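Rondby Allotment Association - Minutes, July

The meeting opened at 19:00 in the Huveck Street hall. A quorum was present. The June minutes were approved without changes.

1. Water supply
The replacement meter at the Roman Road gate has been installed. The storage tank holds 2000 liters and is filled overnight. Pressure on the upper row remains low. Brenano will quote for a second standpipe - quote to be tabled in August.

2. Plots
Of 39 plots, 38 are let. The vacant plot will be offered to the next household on the waiting list. Two plots were reported as overgrown; standard letters to be sent.

3. Compost bays
The middle bay is full and will be closed until October. Woody cuttings must go in the end bay only.

4. Paths
Edging along the lower path has lifted in several places. Repair was deferred until the ground is softer.

5. Any other business
A member asked for later gate hours in summer. Agreed: the gate will be locked at 21:30 through August.

The meeting closed at 20:15. 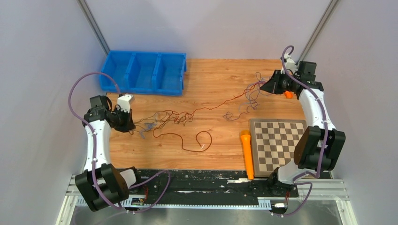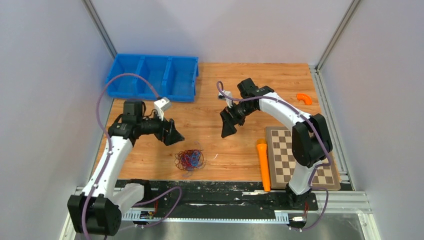
Wood-grain tabletop and pale walls, both views.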